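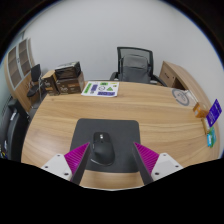 A hand-held gripper with ribbed magenta finger pads at a desk, with a computer mouse between the fingers.

Mahuika opens hand-held gripper comparison to outside laboratories

Mahuika has begun the second stage of its program comparing hand-held grippers for everyday desk and office tasks, and will accept finger designs from outside laboratories from February. The work is being carried out with Zalbridge, which supplies the mounting hardware, and Heltell, which is responsible for the wrist camera and its recording software.

The program tests how different finger shapes and pad surfaces manage common objects that have curves, loose parts or low edges. Each design is fitted to the same hand-held body and used by the same operators at an ordinary office desk. A computer mouse, a mouse pad and a selection of small packaged goods make up part of the object set.

"Laboratories tend to publish results on their own fingers, using their own objects, in their own rooms," said Elsie Donnelly, program director at Mahuika. "Buyers then have to guess how one result relates to another. We want them to be able to read two sets of results side by side and know that the desk, the camera and the objects were the same."
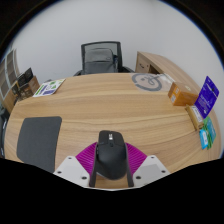

The first stage covered 219 trials with 2 finger designs. Operators were asked to approach an object, close the fingers on it, lift it and set it down at a new position. Reviewers then scored the recordings for slipping, for the number of attempts needed and for any unwanted turning of the object during the lift.

Objects with a sculpted body received the closest attention. A mouse that is wider at the palm than at the buttons can be approached from several angles, and the scoring sheet records the angle chosen as well as the outcome. Reviewers do not know which operator made a recording, although the finger design can be seen in the picture.

Precious Umali, who leads the camera work at Heltell, said the wide-angle view had been kept for the second stage after discussion with the reviewers.

"A narrower lens gives a straighter picture of the object, but the reviewer loses the rest of the desk," Ms. Umali said. "We decided that the bending at the edges was acceptable. Reviewers need both fingertips in view, and they need to see what else the hand might touch."

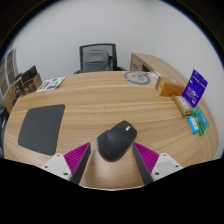
The second stage will add 9 objects and a lighter controller from Dredorska, which joins the program as an equipment partner. Each new finger design will complete 200 trials before its results are released. Designs must fit the Zalbridge mounting plate without changes to the hand-held body, and laboratories must supply a spare pair of fingers with each entry.

Recordings and scoring sheets from the first stage will be available to participating laboratories on request. Results for individual designs will be sent to their makers for comment prior to general release.

Technical enquiries about mounting and fastener positions should be directed to Corey Tomoana at Zalbridge. Laboratories wishing to enter a design, and media seeking interviews, should contact Trudy Gilchrist in the Mahuika program office.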